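Library > Working papers > Lab equipment and planning > Section 5

2025-05-11
Posted by the Pistedlow Manipulation Group

5. What we bought, and what we'd buy again

Most papers in our corner of the field give the hardware one paragraph and the money no words at all. I get why (it's not glamorous!), but when we were setting up the table-setting study I would have loved a section like this one, so I'm writing it for whoever is filling in the request form next.

5.1 Grippers first

We had funds for one robot arm or for a set of hand-held grippers with tracking, and we went with the grippers. A person holds one in each hand and does the task, and we record what the fingers do. I argued for this pretty loudly in February, mostly on price per hour of usable data, and I'd argue for it again. A pair from Weidemann, with cables and mounts, came to a bit under 2,000 dollars. The arm quote from Priltport was so far past that I stopped reading at the second page.

What I got wrong was spares. I put fingers down as a one-time cost, like the table. Fingers are a consumable. They get knocked on plates and tray rims all day long, the edges go, and you should have a line for them the same way you have a line for tape. Our first budget had zero replacement pairs in it and the revised one has five, and I'm still not sure that's enough for a full year.
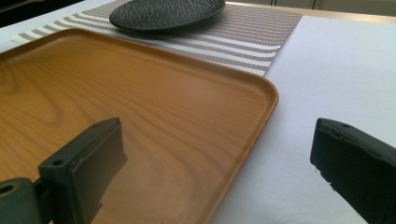
Figure 7. Gripper fingers at the right side of the tray. Note the chipped edges on the right finger.

Figure 7 is the one I show when somebody asks why the parts line is so long. The left finger has scuffs and small light specks where the dark coating has come away, and the inner face of the right one is rougher still. Does that hurt the grasp? For a fork handle, probably yes, a little. For a tray with a raised rim I doubt it matters, but we haven't tested it properly, so please don't quote me on that.

The same figure is good for the prop budget, too. Props are cheap, and I went a bit wild. The thing I'd pass on is to look at how each item behaves under your lights before you buy a stack of them. This tray throws a pale glare right across the middle, and the wood grain pattern is busy, all loops and ovals. The dark plate has that pebbly surface with lots of little highlights. We kept both and I like having them in the set, but next time I'd order one of everything, shoot a few minutes, and only then place the big order. We spent 192 dollars on tableware in one go, and a good part of it is sitting in a box.

5.2 The room costs more than you think

The second surprise was everything that isn't a gripper. Floor rail, stands, crossbar, power, cable, more cable. I had budgeted for a table and some lights (ha). If you're planning a two-handed setup, draw it on paper with a person standing in it, then add up what that person's arms have to clear. 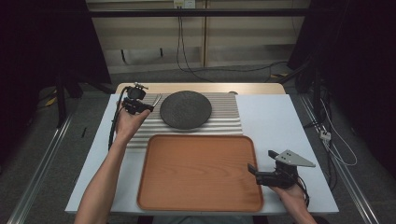 Figure 8. Two-handed place-setting task. Left gripper holding the fork; right gripper empty beside the tray.

With both hands going, the cables are what I watch. In Figure 8 the left one loops down the outside of the forearm and past the wrist, and the right one drops from the underside of the gripper. We went through three cable lengths before the people doing the task stopped complaining. Buy long, and buy some ties! Attachments need a line as well. The fixture on top of the left gripper has thin pins sticking out, and the flat gray marker plate on the right comes to a point, so both want decent storage between sessions. We use padded bins from Pumudby, which were 83 dollars for the lot and are my favorite thing we bought.

Lighting we kept simple: bright over the table, and the rest of the room can be as dark as it likes. That saved us from paying for a whole-room rig. The downside is that sorting out cables on dark carpet is miserable, and I'd put a cheap work lamp on the list for setup time.

5.3 If I were doing the form again

I'd split it by how long things last. Frame, rails and table go in one group and you pay once. Grippers and markers go in the next, with a replacement partway through. Fingers, cables, ties and props go in the last, and that one should be bigger than feels polite. Ask for it up front, too, as going back for a small top-up took us longer than the original request did.

The arm is still on the wish list. We'll need one to run the trained policies on our own hardware, and the Priltport quote is pinned above my desk.

Comments

gridlock_lab: Thank you for putting numbers in. We had the same problem with fingers and ended up casting our own pads, much cheaper but they vary a lot from batch to batch.

tmk: Did you price a wireless version of the grippers? Cables on the forearm would drive me nuts.

Pistedlow Manipulation Group: We did, and it was too much for this round. Batteries also add weight and our folks were already tired by the end of a session.

second_shelf: Is the box of spare tableware going anywhere? Asking for our kitchen.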